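Thursday, May 16, 2024

Laundry corner, continued. I finally got around to the soft things today, after putting it off all week (the hard toys were easy, you wipe them and you're finished). The Stindville shelf had been smelling like a basement since the rain, and I wanted it all clean before the July open house.

Settings, so I don't have to guess again: delicate cycle, cold, spin turned way down to its lowest step. I used the Vomex liquid, 9 ml of it, which looked like nothing in the cap, but the last time I poured by eye we had suds for two extra rinses! Cycle ran about 70 minutes. I'd written 623 g on the tag for the big plush, weighed dry on the kitchen scale, so there's a number to compare with once it has been on the rack a couple of days.

Other bits. The gasket on the front loader collects lint in the bottom fold, so run a rag through it before AND after anything fluffy. The filter gets checked at the end of the day, same as always. I also moved the cream basket right up in front of the drum, which saves dripping across the floor (the old spot by the sink was silly, I don't know why I kept it there so long). Still want to try the Flerkevine mesh bags on the smaller pieces, if the order ever shows up.

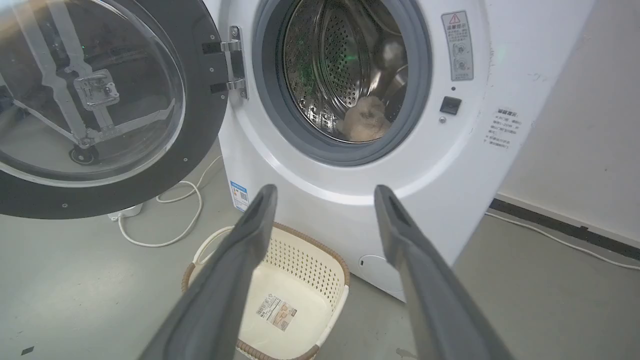
The reply in the margin says a low spin leaves too much water in the stuffing, and that I should do a second short spin in a pillowcase before anything goes on the rack. Fair enough, I'll try it on the next batch. Need to borrow a pillowcase from the Politis bin, and pick up more rags.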